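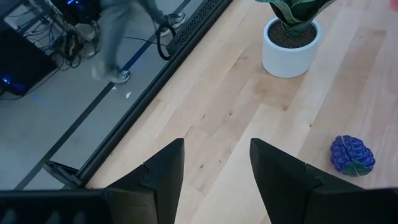

Wrist view, grapes off to the right. Plant stays where it is.

Fruit table, gallery 2
By Rhodri Prydderch
23/03/2026
Print this page | E-mail this page

Quick one, I have a charger to find and a disk that's nearly full. People keep asking what the gathering days look like so I'm putting pictures up, words where I have them. Fruit-into-tub task, toy fruit, one arm, one plant. We're calling the set Godinho for now. If somebody has a better name, say so before the folders get copied over to Dokico, after that it's stuck.

Target for the set is 116 episodes. First 100 go to training, the rest get held back and nobody trains on them, please. We mixed those up in February with the Roka set and the numbers looked lovely for a week. Had to throw the whole comparison out. So now the held back ones live on a different drive, with a different password, and I've already forgotten it once.

What counts as an episode: arm starts up high, comes down, takes one fruit, puts it in the clear tub, lets go, backs off. One fruit. If you drop it and pick it up again, keep going, don't stop the recording. Recoveries are worth more to us than clean ones at this point. The last policy we trained would miss a grasp and then just hover there closing on air, over and over, becuase it had never once seen anybody miss.
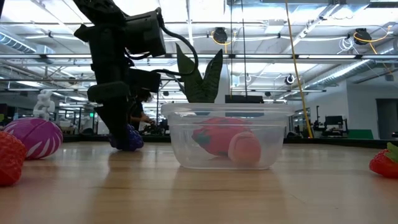

Grapes are the ones that give trouble. Come in low, close slow, lift a little before you swing over to the tub. If you go straight sideways from the table the bunch drags and you get a second or two of junk at the front of the move. Then the model learns the drag. It learns everything, all your bad habits, including the little wiggle I do before closing. I've seen it do my wiggle. Bit unsettling.

Views: we save the wrist and the outside camera together, same clock. Wrist is good for the last bit of the reach, outside one is good for where the tub is. Leave either one out in training and it gets worse, the wrist one more so. Flostitz thinks we could halve the picture size on the outside view and not lose anything. Maybe. Want to see it tried on a small batch first.

Things to move between episodes: the tub, the fruit you're going for, the fruit you're not going for. Please do move the ones you're not going for. In the first pass the spare stuff sat in one spot all morning and the arm got the idea that it was a landmark. Same with the strawberries, they can go anywhere you like, near the edge, right by the tub, wherever. Toys already in the tub are fine too, we want starts with a part-full tub as well as an empty one.

Things not to move: the arm base, the outside camera, the light settings. If you bump the camera write it in the log with the episode number. Don't quietly nudge it back and hope. I will find it, and I'll be grumpy, and then we redo the calibration which eats a good half hour.

People walking past is fine. Keep recording. The room is a working room and the thing has to cope with legs and shoes and whatever else goes by in the corner of the picture.

Labels. One short sentence per episode, typed at the end, plain words. "Put the grapes in the tub." "Put the peach in the tub." No cleverness, no "carefully", no "the purple ones over there". We had 9 different spellings of strawberry in the Roka labels, I counted them on the train. There is a drop-down now so use it. If the fruit isn't in the drop-down tell me and I'll add it, takes a minute.

Speed: slower than you think. New drivers rush, and then there's a big jump between one saved step and the next and the gripper position goes all over the place. Roughly the pace you would pour a full cup of coffee. Take breaks. Episodes from a tired driver are easy to spot, the path gets curvy and the release is late.

Bad ones: mark them bad, don't delete. Somebody always wants them later, usually me.

Still to do: more starts with the gripper turned the wrong way, more with the tub close in to the arm. Also a few where the fruit asked for is already in the tub and the right thing is to do nothing, which sounds silly to record but we have zero of those. Ask me how long they should be, I haven't decided.

More pictures when I get the cards copied off. Gallery 1 is still up, the captions on it are wrong from halfway down and I know, will fix it this week.

Shares: 9
Comments: 2
Print this page | E-mail this page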